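The Small Rack Makes a Comeback

Apartment buildings in Gilholm have never been kind to wet laundry. Most of the units along the canal went up with one bathroom, one narrow balcony and no hookup for a dryer. The nearest laundromat, on Skulholm Street, closed in July. Since then a lot of tenants have gone back to a piece of equipment their grandparents would recognize: the hanging rack with clips.

The design has hardly changed. A plastic bar or ring hangs from one hook, and a set of clips dangles underneath. It takes up no floor space and goes over a shower rod, a door frame or a nail in the balcony ceiling. When the laundry is dry, the whole thing comes down and goes in a closet.

Gruston, a housewares store two blocks from the old laundromat, sold 87 of them the year before last. Last year it sold 784. The store now keeps them by the register, next to the sponges.

The clips are where the models differ. Cheap racks use plastic pegs with a wire spring, and the pegs get brittle in the sun. Better ones use metal spring clips, which cost more and last longer. They also bite harder. That is good for a heavy towel and less good for a fine knit, which can come away with two small dents at the top. A wash and a flat dry will usually take them out.
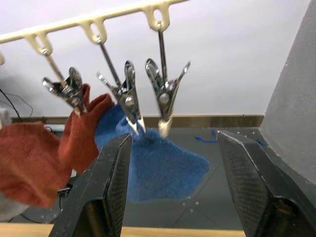

Metal clips on a cream-colored rack, holding a rust-red knitted cloth and a blue towel.

How the laundry goes up matters more than what it hangs from. A towel bunched at the top dries last where the cloth is doubled. Spread it between two clips set well apart and air can reach both sides. Socks go up by the cuff, one to a clip. Knitted cloths can be hung by a corner if they are small, but a sweater should be laid flat on a table.

Weight is the other limit. The Xu, a folding rack that Gruston carries, is rated for 700 grams per clip. A wet bath towel can pass that easily, so it needs at least two clips and sometimes three. Load both sides evenly or the bar tips and everything slides toward the low end.

Indoors, leave a window open an inch and keep the bathroom door shut. A small fan pointed at the rack cuts the time by hours.

Gruston has ordered 4,000 spare clips for the coming season. They are sold loose, by the handful, from a bin near the back door.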